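Print this article | E-mail this article

Barkadthorpe Quiet Day

The Barkadthorpe Quiet Day is a yearly community event held in the town of Barkadthorpe on 13th July. It brings together residents of the town's two main housing areas, Kidau and Gauthier, for a shared walk, an open-air meal and an evening meeting on safety in the streets. It was first held in 2000, after a winter in which several young people from the town were hurt in fights between groups from the two estates.

Background

Kidau lies north of the railway and was built as housing for workers at the Kastska cable works. Gauthier, to the south, is older and was a separate village until the town grew out to meet it. The two areas had different schools, different bus routes and for many years different football clubs, and people from one had little cause to visit the other. When the cable works closed, many families in both areas lost their main income, and the youth club on Station Road shut the following year.

Trouble between groups of teenagers was reported from time to time after that. It grew worse in the winter before the first Quiet Day. In January a boy of 16 from Gauthier was stabbed near the railway footbridge and spent several weeks in hospital. Two further attacks followed, one of them on a Kidau bus. The bus company stopped its evening service over the bridge for 8 weeks, which left Kidau without a direct link to the town centre after dark.

Founding

The idea of a day without incident came from Stella Okoth, a school nurse who worked in both areas. She wrote to the local paper suggesting that families from each side of the railway should meet at the footbridge and walk to the other side together. Her letter was answered by Garnet Sawatzky, then the town councillor for Kidau, who offered to find money for food and to ask for the road to be closed.

The first walk drew far fewer people than the organisers had hoped. Sawatzky later put the number at 50, most of them parents and grandparents. Those who came crossed the bridge from north to south, stopped at the place of the January attack, and ate in the yard of the Gauthier primary school. There were no speeches. Okoth had asked for this in her letter, on the grounds that people had already heard enough of them.

The name was not chosen by the organisers. It was taken from a headline printed the next morning, 'A Quiet Day in Barkadthorpe', and had come into general use by the time of the second walk.

Form of the event

The order of the day has changed little. Walkers gather at the footbridge in the late morning. In alternate years the walk goes from Kidau to Gauthier and from Gauthier to Kidau, so that each area acts as host in turn. The host area provides tables and hot food, and the visiting area brings bread and cakes.

A silence of two minutes is kept on the bridge. The names of the injured are not read out. This was agreed at the wish of the families and has been kept to, although it was questioned more than once at public meetings.

The afternoon is given over to games and music. A five-a-side football match was added in the third year, with teams drawn by lot so that no side comes wholly from one estate. A bicycle repair stall has been run for most of the event's history, and is often the busiest part of the afternoon.

The evening meeting is held indoors. Residents may put questions to the police, the council and the bus company, and a written record is kept. The return of the evening bus service, better lighting under the bridge and the reopening of a youth club in smaller rooms were all first asked for at these meetings.
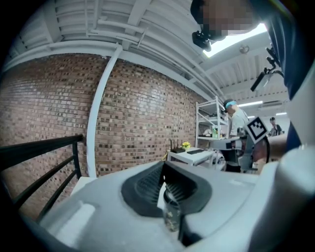

Organisation and funding

For its first years the event was run from Okoth's home. It is now run by a small charity, the Barkadthorpe Footbridge Trust, which has one part-time worker. Manon Doucette held this post first and was followed by Lwazi Pretorius, who had taken part in the early walks as a child. The council pays for the road closure and insurance. Food is paid for by collections and by gifts from shops on both sides of the railway.

Criticism

Some residents have argued that the event does little for the young people it was meant to reach. Sylvie McIntyre, a youth worker in Kidau, wrote in the town's newsletter that the walk was well attended by people who had never been in a fight, and that the money would be better spent on the youth club through the winter. The trust replied that the sums involved were small – less than the cost of one evening session a week – but it has since moved part of its funds to a January programme for teenagers.

Others have objected to the closing of the road, which sends traffic through the narrow streets of old Gauthier for most of the day.

See also

Kastska cable works
Gauthier (Barkadthorpe)
Kidau estate
Barkadthorpe Town Council

Recently updated articles

Barkadthorpe railway footbridge
Station Road youth club
Local bus services in Barkadthorpe

Search this site
Enter keywords
Go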